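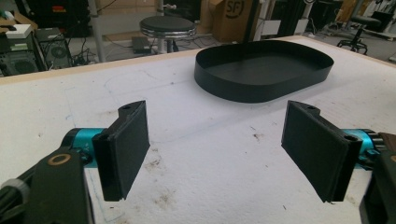

The Badge Stays in the Drawer

Our club has a new rule, and I am against it, which will surprise nobody who has sat near me at a meeting. From this month, members of the Brorkmont Lunch Club are expected to wear the club badge "at all reasonable times outside club premises". We don't have premises. We have the back room of a hotel every other Thursday, and we are asked to be out by half past two so they can lay up for bridge.

The thinking behind the rule is that the public doesn't know we exist. If we all walk about with a small enamel disc on our coats, somebody in a queue will say "what's that you've got there?" and we will tell them, and they will join. Darnell Gallagher proposed it and spoke very well. He told us he had been asked about his badge twice at the tip. Neither person joined, but one of them did take an old lawnmower off his hands, so he counts it as a success.

I like Darnell. He recruited me, years ago, by the traditional method of telling me I was coming to lunch on Thursday and then collecting me in his car. There was no badge involved. I didn't know what the club was for until pudding. Since then I have sold raffle tickets in the rain, marshalled a fun run from the wrong roundabout, and shaken a bucket outside the supermarket beside a man dressed as a trout. I would do all of it again, apart from the trout.

What bothers me about the badge is the idea of service it carries round with it. I was brought up to think that if you did somebody a good turn you got away from it as quickly as you could. My grandmother would leave a pie on a neighbour's step and practically run. She'd have been mortified to be caught, and more mortified to be thanked. I can't picture her with a disc on her coat saying Pie Donor, Five Years.

And it would say five years, because ours come in grades. There's a plain one when you join, one with a blue rim at 5 years, and after that they start adding small stones, which the catalogue calls "jewels" and my wife calls "sprinkles". A past president gets a bar to hang underneath. A past president who has also been secretary gets 2 bars and begins to clank. At the district dinner I sat opposite a man with so much on his left lapel that his jacket had slid round, and he ate his soup at a slight angle all evening. He was a very nice man. He'd driven 60 miles to be there and he gave me his bread roll.

I know the answer to all this, as Darnell has given it to me in the car. He says that modesty is a fine thing but it doesn't get anyone to the sandbag store at six in the morning. He says we had 40 members when he joined and that we could now hold the annual meeting in a lift. He is right about that. When we did the riverbank clear-up last autumn there were more wheelbarrows than people, and we took turns having two.

So something has to be done, and I don't claim that sulking is a recruitment policy. But I'd look at who has joined lately, and how. Mrs Kingi came because we mended the fence at the playgroup and she was curious why the men doing it were all so old. Her son came because she told him to. The lad from the bike shop came for the free lunch, stayed for the argument about the minibus, and has since been put in charge of the minibus. Not one of them mentioned a lapel. I doubt the lad had ever seen one close to.

People join a thing when they've seen it being done, and when somebody they don't mind asks them. That's slow and a bit embarrassing. You have to go up to a person and say, would you like to come, and then stand there while they think of an excuse. I've done it four times this year and collected some excellent excuses, including a tortoise. A badge spares you all that. You put it on in the morning and you've done your recruiting for the day without opening your mouth, and if no one asks, well, that's the public for you.

There's the question of the dogs as well. I walk two, Keto and Zuko, named by a granddaughter during a phase, and they are badly behaved in a way I am resigned to. Last week Zuko got into the war memorial garden and ate part of a wreath. I'd rather that were put down to me personally. Under the new rule I'd have been representing the entire movement, across however many countries it is, with a begonia in my dog's mouth.

I was asked to put forward an alternative, so I did. I suggested that each of us bring one guest to lunch before the summer, any guest, and that the club pay for their meal out of what we'd otherwise spend on badges. It went to a vote and lost, partly because the badges had already been ordered and partly because it was nearly half past two.

Mine arrived on Thu 11 May in a little plastic box, blue rim and all. It's a decent piece of work. The pin on the back is sharp and went straight into my thumb. I've put it in the drawer with the spare keys and the takeaway menus, and I shall wear it to meetings, where everybody knows who I am, and on the coach to the district conference, where it's useful to be told which coach.

Darnell says he'll be checking. He picks me up at noon, so he'll have plenty of opportunity.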